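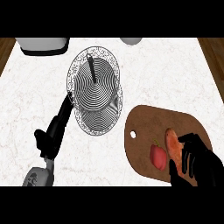 4. Rules for a safe trial in the simulator

Every new task must pass in the simulator before it is started on the real Collado cell. The kitchen counter is the usual place for a first trial with both arms. When one hand holds a vegetable on the cutting board and the other arm is already at the rim of a plate, two different contacts must be watched together, and the limits for each arm are set separately. Please do not copy the values of the left arm to the right arm.

4.1 Before you start

1. Open the task file and check that the version is the one approved by Itziar Calvo on 13 January 2024.
2. Set the speed of both arms to 40 per cent.
3. Set the force limit for each gripper. For plates and bowls use the profile "Rim". For food use the profile "Soft".
4. Place all objects completely on the counter. An object which stands over the border will make the trial invalid.
5. Press Check. Wait until the 2 arm signs are green.

Note: Plates that lie one over the other are treated as separate objects. Give a name to each.

4.2 During the trial

6. Start the trial and keep the contact window open.
7. If a gripper touches an object that is not in the task, press Hold. Do not press Reset, it deletes the contact record.
8. Repeat the trial 4 times with the same settings.

Caution: A good result in the simulator is not a permission to work near the real arms. The rules of section 6 are always valid.

4.3 After the trial

9. Save the record with your name and the task number (for example 395-Nassar).
10. Send it to Fiona Nisbet for signature. Without signature the task stays locked in the cell.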